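We use cookies to improve your visit. OK / Manage settings

Posted Sunday, May 3, 2020 by Ndlovu

Any rule for mains parts in gripper practice? We're up to 17 objects and I love how it's going, but can a power strip be one of them?

Reply 1
Sure, just don't plug it in.

Reply 2
Yes, great object! Our rules: never connected to the wall, plug in view on the table before anyone starts, fingers open on approach, no lifting by the cable. Check the jacket for nicks every 18 runs. Write it on the sheet too!

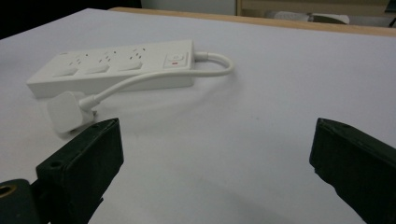
Power strip with its plug on the tabletop, gripper fingers open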